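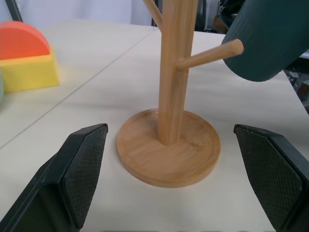

Photo: Elis Prothero / Gwynne Evening Classes

27 Aug 2020
By Preben Kárason

Wood, Grasses and What We Make of Them
Handout 4: Why bamboo isn't timber (and why it's so good anyway)

Last time we cut across a piece of ash and counted its rings. Try the same with bamboo and you'll find no rings at all! Bamboo is a grass. It belongs to the same family as wheat, rice and the stuff on your lawn, and once you know that, most of its odd habits start to make sense.

How it grows
A tree gets thicker every year by adding new wood just under the bark. Bamboo can't do this. A cane (the proper word is "culm") comes out of the ground as wide as it will ever be, then shoots up to full height in a single growing season. After that it spends a few years hardening. If you want strong material you have to leave it standing for three to five years, even though it looks finished long before then.

What's inside
Get your hand lens out for this bit, it's lovely. Look at the cut end of a cane and you'll see lots of dark dots in a paler background. The dots are bundles of fibres and tubes running up the cane, and the paler stuff between them is soft packing tissue. Now look where the dots are crowded: towards the outside. The cane puts its strength at the outer wall, where bending pulls and squashes it the most — just what an engineer would do with a steel tube.

Those bundles are also why bamboo goods show such fine, straight lines. There are no side rays as in oak, so the lines run cleanly along the length, broken only at the joints (nodes).

From cane to kitchen
Most canes are hollow, so how do you get a flat board? You split the cane into strips, plane off the skin, boil or steam the strips, dry them, and glue them together under pressure. Look for seams on anything made this way. Steaming under pressure also darkens the sugars, which gives the toffee-brown shade sold as "caramelised". I think it's a beautiful colour, though it can leave the bamboo a little softer.

Care at home: wipe, dry, and oil now and then. Don't leave it soaking, and keep it out of the dishwasher.

For next time
Read the Lirkton booklet, pages 19 to 26. Find one bamboo thing at home and sketch its grain from two sides, marking any nodes or seams. Bring it along if it fits in a bag!

Questions? Leave a note at the Gwynne office, room 264.
© Gwynne Evening Classes
Back to top
We use cookies to remember your settings. Accept | Manage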